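Open Afternoon at the Pleseo Workroom - Gallery

Back in September we opened the doors of the Pleseo workroom for an afternoon, and I have been promising this page ever since, so thank you for being so patient with me. We had put out 500 leaflets between the library, the two primary schools and the bakery, hoping for a handful of neighbours, and by three o'clock the stairs were full and the kettle had given up altogether.

For those who couldn't come, the idea was to let people see how the hand-held grippers are used. You squeeze the handle, the two fingers close, and the whole movement is recorded so that a robot arm can be taught the same job later on. Sarla Shukla, who has looked after the Vashisht project from its first week, ran the table work and talked visitors through it with far more patience than I could have managed. She does like to start people off with soft toys - they are forgiving things to pick up, and children (and quite a few grandfathers) lose their shyness straight away.

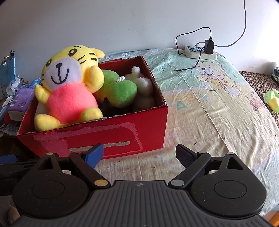

The smiling tiger in the red box, with the gripper in front. He was a great favourite.
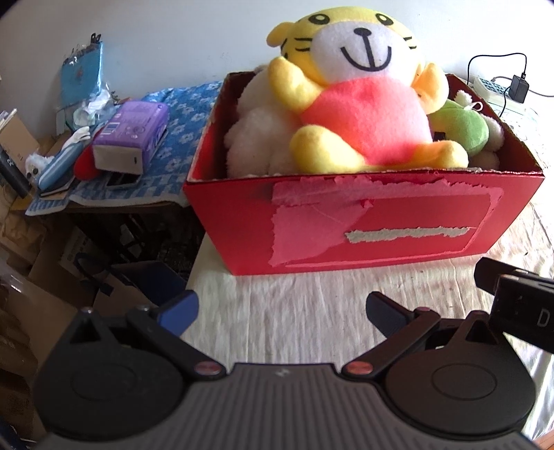
The same tiger among his fluffy white companions, and the fingers held wide open.

Sarla explained that a single good recording is worth very little on its own. The Vashisht set stood at 1504 recordings on the morning of the open afternoon, and of those 775 had been checked through from start to finish, a slow job which she does with a pot of tea and the radio on. One lady asked whether the robot minded being shown the same thing over and over, and we had such a nice long conversation about it that I quite forgot to ring the bell for the next group. My apologies to the next group!

Downstairs, our friends from Brekow had their sorting arm running in the big room, picking wooden blocks by colour, and there was a queue for it until we closed. Ravis very kindly lent us the chairs and the long benches, and sent two of their apprentices to help carry everything back up the hill afterwards, in the rain, without a word of complaint.

A few people have asked if children may come next time. They may, and very welcome too, though we do ask that anyone under five stays with a grown-up near the machines. If you left a green umbrella or a pair of reading glasses in a tartan case, they are both in the office drawer, so do knock any morning before noon.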